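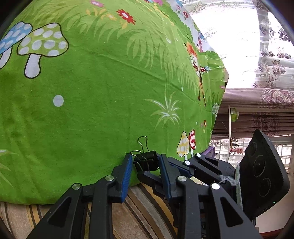
Monday, afternoon

Bedding and soft furnishings, sorting day two. Esi and I got through the children's prints before lunch and left the plain covers for Hoi-yan.

The green one with the mushrooms and flowers is going in the Kirnholm pile. It is a busy print: blue, red, yellow and pale mushrooms on bright green, with grass and small flowers in between. I had it down on the old list as "green, woodland", and so were two others, so I have rewritten the label as "green, mushrooms". Marama wants the main colour first and the motif second on every label from now on. Please stick to that, it makes the shelf much quicker to search.

Binder clips: small black ones for holding a label to a folded edge. They grip well enough on thin cotton but on anything padded they creep off, and the handles catch when you pull the next piece out. Tried folding the handles flat, slightly better. For the padded things I have gone back to a loop of cotton tape through the label, tied once. Takes longer.

Left a clip on a folded cotton offcut over the weekend to see if it marks. Faint line, came out with a cool iron. I would still keep them off the brushed fabrics.

Need to order:
Cotton tape, white, 8 rolls (Drimon)
Blank labels, box of 1000 (Lavorbridge had them last time)
Small clips – enough for now

Miroslava asked if the quilts could be rolled to save shelf depth. Tried it with two. They take less depth but won't stay put on the top shelf, so folded for the moment, rounded side facing out.

Still to do: the cot sheets, the odd pillowcases, and the bag from Matoušek that hasn't been opened. Natália has the key to the tall cupboard until tomorrow.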